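Plitar bringt sein Küchenspiel in den Early Access – und ich hab schon viel zu viele Stunden drin

Montagfrüh, ich hatte noch nicht mal Kaffee, lag die Mail von Plitar im Postfach: Hutville geht im April in den Early Access auf Steam. Endlich! Wer hier öfter mitliest, weiß, dass ich seit der ersten Demo an dem Ding hänge (und dass ich mit Kochspielen sonst wenig anfangen kann, bei Zeitdruck und brennenden Pfannen bin ich raus).

In Hutville übernehmt ihr einen heruntergekommenen Imbiss in einer Kleinstadt am Fluss. Ihr kocht, ihr baut um, ihr verkracht euch mit der Konkurrenz von gegenüber, und abends sitzt die halbe Stadt bei euch am Tresen und erzählt Sachen, die ihr eigentlich gar nicht wissen wolltet. Eine Uhr gibt es auch, die lässt sich aber komplett abschalten. Danke dafür.
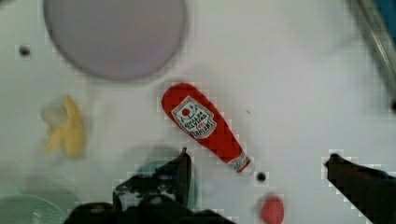
Ketchup von Heinz, der Klassiker.

Zum Start sollen 100 Rezepte drin sein, bis zur fertigen Version will das Team auf 300 kommen. Produzentin Yaneth Arboleda hat mir am Telefon erzählt, dass die Rezepte der einfache Teil sind. Viel länger sitzen sie an den Gästen. Jeder merkt sich nämlich, was ihr ihm beim letzten Mal vorgesetzt habt, und manche sind da ziemlich nachtragend – ich habe in der Demo einem Fährmann zweimal versalzene Suppe serviert, und der hat danach im ganzen Ort schlecht über mich geredet. Zu Recht, muss man sagen.

Neu gegenüber der Demo ist der Koop-Modus für bis zu vier Leute, online oder auf dem Sofa. Den durfte ich schon ausprobieren, zusammen mit Keyvan Ghorbani, der bei Plitar den Netzcode schreibt und leider auch sehr gut Zwiebeln schneidet. Lief stabil, nur einmal ist mir ein Tablett durch den Boden gefallen und nicht wiedergekommen. Crossplay mit den Konsolen kommt später, einen Termin wollte er mir partout nicht verraten.

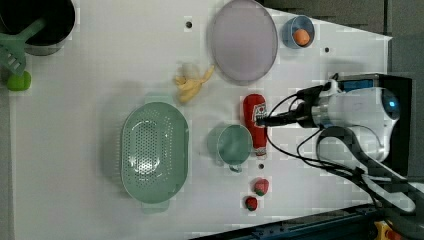

Banane, Erdbeeren und ein ovales Sieb auf weißem Tisch.

Jetzt zum Geld. Der Preis für den Early Access steht noch nicht fest, Arboleda sprach nur davon, dass es zum Release teurer wird und Frühkäufer nichts nachzahlen. Mikrotransaktionen soll es keine geben, auch keine kosmetischen. Das Studio gehört sich weiterhin selbst, den Vertrieb macht Chávez, die kennt ihr vielleicht von dem Angelspiel im letzten Herbst. Auf dem Discord haben sich für die geschlossene Testrunde 1.427 Leute angemeldet, Plätze gab es 200. Ich hatte Glück, mein Bruder nicht, und das bekomme ich jetzt bei jedem Familienessen zu hören.

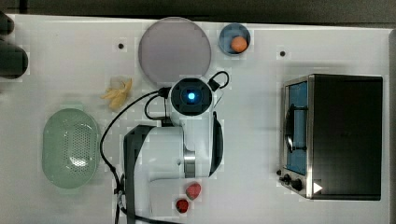

Am meisten freue ich mich ja auf den freien Modus, in dem ihr einfach vor euch hin anrichten könnt, ohne Gäste und ohne Bewertung. Da liegt dann alles herum, was ihr freigeschaltet habt, und ihr schiebt es so lange über die Arbeitsplatte, bis es euch gefällt. Mir reichen für so etwas schon ein großer runder Teller, daneben ein blaues Schälchen mit einer orangen Kugel drin, und ich bin eine Stunde beschäftigt. Fertige Arrangements lassen sich speichern und im eigenen Imbiss als Deko aufstellen, auch im Koop.

Die Musik stammt wieder von Mercedes Henao, die schon Brornville vertont hat, das erste Spiel des Studios. Viel Akustikgitarre, dazu ein leicht verstimmtes Klavier, das immer dann einsetzt, wenn der Laden voll wird. Ich hatte das tagelang im Ohr. Wer Brornville im selben Steam-Konto hat, bekommt in Hutville außerdem die alte Hafenkneipe als zweites Lokal dazu, samt Papagei.

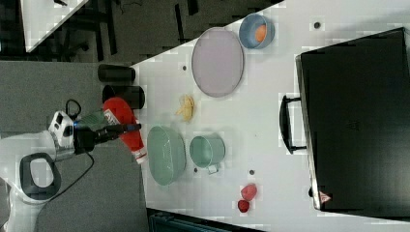
Die Kneipe ist übrigens etwas kniffliger als der Imbiss: kleinere Küche, weniger Lagerplatz, und die Stammgäste wollen alle gleichzeitig essen. Ich würde sie mir für später aufheben. Technisch ist das Spiel genügsam, auf meinem alten Laptop lief die Testversion mit mittleren Details ordentlich, und auf dem Steam Deck habe ich nur bei der winzigen Schrift im Rezeptbuch geflucht. Die soll bis zum Start größer werden.

Texte gibt es auf Deutsch, Englisch und Spanisch, weitere Sprachen sind geplant. Die Demo bleibt bis zum Start online, Spielstände daraus werden allerdings nicht übernommen. Also hängt euer Herz nicht zu sehr an den Tresen, den ihr da gerade zusammenspart. Meiner ist grün und ich trauere jetzt schon.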